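Lemaire @ Grotis-Werkstatt
Thread: Beispiele sammeln mit zwei Armen

1/ Neue Woche, neue Aufgabe für unser Projekt Fliner! Wir sammeln gerade Demos für beidhändiges Greifen, und ich komme kaum noch vom Leitstand weg, so viel Spaß macht das. 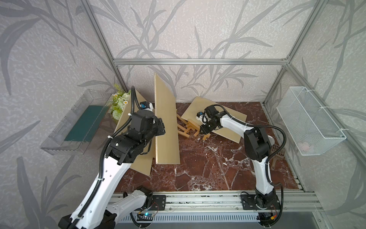
2/ Das Ziel sind 400 brauchbare Durchläufe, bevor wir das erste Mal richtig trainieren. Stand Dienstag: 696 aufgenommen, davon fast die Hälfte aussortiert. Klingt bitter, ist aber schon viel besser als beim letzten Datensatz.

3/ Aussortiert wird vor allem wegen Zögern. Wenn ich mitten in der Bewegung überlege, lernt das Modell das Überlegen gleich mit - und steht dann an genau der Stelle rum, herrlich und schrecklich zugleich.

4/ Nach 20 Durchläufen ändern wir die Startlage der Teile. Früher haben wir das viel seltener gemacht, und die Policy konnte am Ende eine einzige Anordnung perfekt und sonst nichts.

5/ Holz ist übrigens mein neues Lieblingsmaterial. Dünne Beine, flache Bretter, alles will anders gegriffen werden. Ein Hocker, der auf der Seite liegt, hat gefühlt neun gute Griffpunkte und ich nehme jedes Mal einen anderen!

6/ Das Auswerteskript von Tristden läuft jetzt über Nacht mit. Morgens Kaffee, Kurven anschauen, weiter. Wer selbst Demos sammelt: Wie lang sind eure Sessions? Ich werde nach einer Stunde schlampig.

38 Kommentare · 112 Mal geteilt
Kontakt · © Grotis · Nach oben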